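Keeping the grippers fit at Skambridge

Anyone who has called in at the Skambridge workshop on a weekday morning will know that the day there starts slowly, and for good reason. Before any teaching session gets going, the hand-held grippers have to be looked over, switched on and signed for, and since January that job has belonged to Jummai Okoro, who came over from the Fallov service desk and has, by general agreement, made everybody's life a good deal easier.

The grippers are the tools our operators carry, one in each hand, when they are showing a task that will later be passed on to the robots. They get picked up and put down all day long, they get squeezed thousands of times, and they take the odd knock against a table edge. Until last winter they were repaired when they stopped working and left alone when they didn't, which suited us well enough while there were only a few pairs. The trouble was that a pair would quit halfway through a session, and everything recorded up to then had to be checked again by hand (a long, dull job, as anyone who has done it will tell you over coffee, whether you asked or not).

Jummai's routine takes 40 minutes from start to finish and begins at the fingers. She opens and closes each pair of jaws slowly, feels for any grit in the travel, and presses on the rubber at the tips to see whether it has started to lift. Tips that have gone shiny are swapped the same morning. The old ones go into a coffee tin, which she tips out at the end of the month so she can see whether the left hand is wearing faster than the right. So far it is, and she would love to hear from anyone who has an idea why!

After the fingers come the vents. They are brushed out with a soft paintbrush, never blown, as an air line only pushes the lint further in. Then each gripper is powered up and held over a cloth-covered table, and the operator waits for the lights before doing anything else. If one of them is slow to come on, the gripper goes back on the shelf with a note tied to the handle.
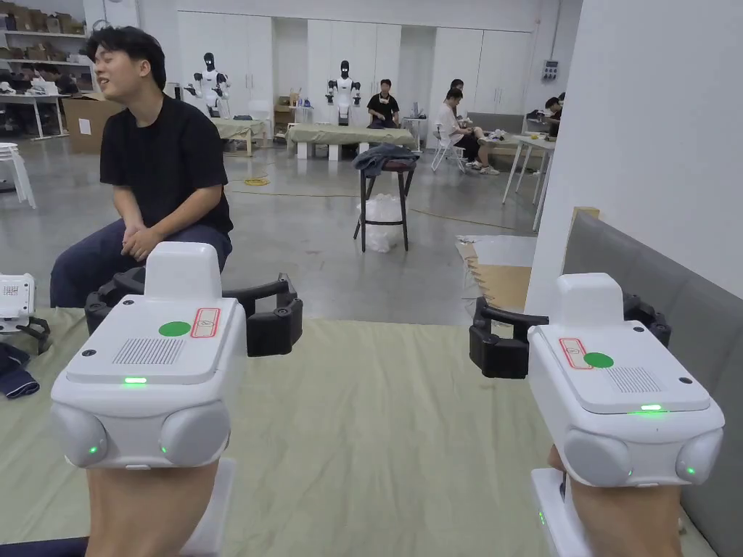 Both grippers with their green lights showing, held over the table at the workshop.

The last step is matching the pair. Left and right have to agree on how far open is open, and Jummai does this with a small aluminum block that she had cut by Mohamedi, the machine shop two doors down. The jaws close on the block, the reading is noted, and if the two sides differ by more than 2 percent the pair is set again from the beginning. It sounds fussy, and a few of the operators said as much in the first weeks, but the grumbling has died down now that sessions run through to lunch without a stop.

The figures bear that out. In the last full month before the new routine, six sessions had to be abandoned because of a gripper fault. Last month there were none, and of the 98 checks in the log, all but two were passed the first time. Those two were both down to the same worn cable plug, which has been replaced.

Bimla Tripathi, who runs the floor and draws up the session plan, is especially glad of the log itself. "I used to find out a pair was out of service when somebody came to tell me they had nothing to hold," she said. "Now I look at the sheet with my tea and I can plan the day around it - and the afternoon people get the same tools as the morning people, which they never did before."

There is more to come. Brunach, who supply the finger pads, are sending a softer grade for us to try on cloth-folding tasks, and two pairs will be fitted with them as soon as they arrive. Jummai has asked that those pairs be kept together and not swapped about between tables, so please check the tag on the handle before you take one. She is also writing up the whole routine as a single page to be pinned up next to the sign-out sheet.

Operators who would like to learn the morning check are very welcome to come in at half past seven and work through it alongside her. There is room for two people at a time, and names can be left with Bimla.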